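Courses > Engineering Workshop > Two-Arm Robotics > Handout 3
Search this site Go

Handout 3: Putting things into other things

Last time we got both arms moving without hitting the table, the wall or each other, and most of you were grinning by the end of it. So was I! This session we start on proper handling, and it's my favourite bit of the whole course, so please read this through before you come in.

The task

You have a cup, and you have a container with an open top. The cup has to go down into the container, base first, and be let go without tipping anything over. You would do this at home while talking on the phone. Getting an arm to do it well took me most of June the first time I tried, and I learned more from those few weeks than from any book on my shelf.

Each pair writes down its plan first, on paper. Tyra Isaksson will be going round to look at the plans, and she is very good at finding the step you left out (usually the one where the fingers open).

A plan that works for nearly everyone goes something like this:

- Move the arm to a point well above the cup, fingers open.
- Come down straight. Don't drift sideways on the way.
- Close the fingers slowly until they stop.
- Lift, and wait a moment before travelling.
- Travel to a point straight above the container.
- Come down until the base of the cup is inside the rim.
- Open the fingers, then go back up the same way you came down.

You'll notice how much of that is going up and down in straight lines. Beginners love a diagonal, because it's quicker and looks clever, and then the gripper clips the rim on the way past and the container skates off across the cloth. Straight up, straight across, straight down. You can get fancy in the last session!

Gripping

Our grippers have two fingers that close towards each other. They're strong for their size, and a plastic cup is soft, so the force setting matters a great deal. Start at 2 on the panel. If the cup slips, go to 3. If you find yourself wanting 4, stop and look at where the fingers are touching, as the trouble is nearly always the position.

A tapered cup is a lovely thing to practise on. Grip it high up and you are holding the wide part, which gives you plenty of room below for the container. Grip it low and your fingers will arrive at the rim before the cup has gone anywhere useful. Try both and write down what happened. I do want to see the bad attempts in your notebooks as well as the good ones.
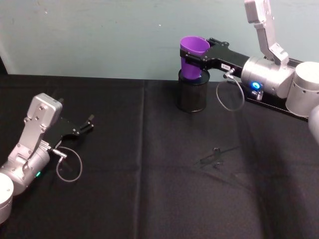

Keep an eye on the wrist as you come down, too. If it is even slightly turned, the cup goes in at a slant and rubs against one side. You can often hear it before you see it. When that happens, lift clear, straighten the wrist in the air and try again. Trying to wiggle it straight once it's already in the mouth of the container almost never ends well, though I admit it is great fun to watch.

The other arm

People ask what the second arm is meant to do while the first one is busy. For today: stay out of the way, with its fingers open, somewhere you chose on purpose. Write its resting position into your plan just as you would any other step. Next session it gets a real job, steadying the container while the first arm does the lowering, and you'll be very glad you already know where it lives.

Think about reach as well. Both arms can get to the middle of the table, and that's the one place where they can meet. Benjie Javier has a rule for his own group that I've happily pinched: one arm in the middle at a time, and the arm that's leaving must be all the way out before the next one sets off. It sounds slow. In the Gesska round last year his team hardly lost any time over it, and they never had to restart once, which I can't say for mine.

Cables

The gripper cables need enough slack for the wrist to turn, so please don't tape them up tight. Do check before every run that a loop isn't going to catch on something when the arm drops. Move slowly through the whole path once with nothing in the fingers and watch only the cable. It feels like a waste of time right up until you spot the snag.

Setting up and scoring

Smooth the cloth before you mark any positions on it, and if it gets tugged, measure again. A small shift is enough to make you miss the rim altogether.

For the practice run at Stadutthorpe we use the Mercado sheet, which is out of 2,000 points. Most of the marks are for a clean placement and a clean release. Speed counts for very little at this stage, so there's no need to rush. Touching the rim on the way in loses you a few points, and knocking the container over ends the attempt.

Before next session

Finish your written plan and bring it, crossings-out and all. Work out what the second arm would need to do to hold the container still, and where its fingers should go so that the first arm can still get in from above. Sketches are welcome, stick figures included. If you get stuck, come by the bench at Brokness before the class starts and we'll run it through together.

Questions about this handout? Ask at the Brokness workshop desk | © Brokness Engineering Workshop | Back to top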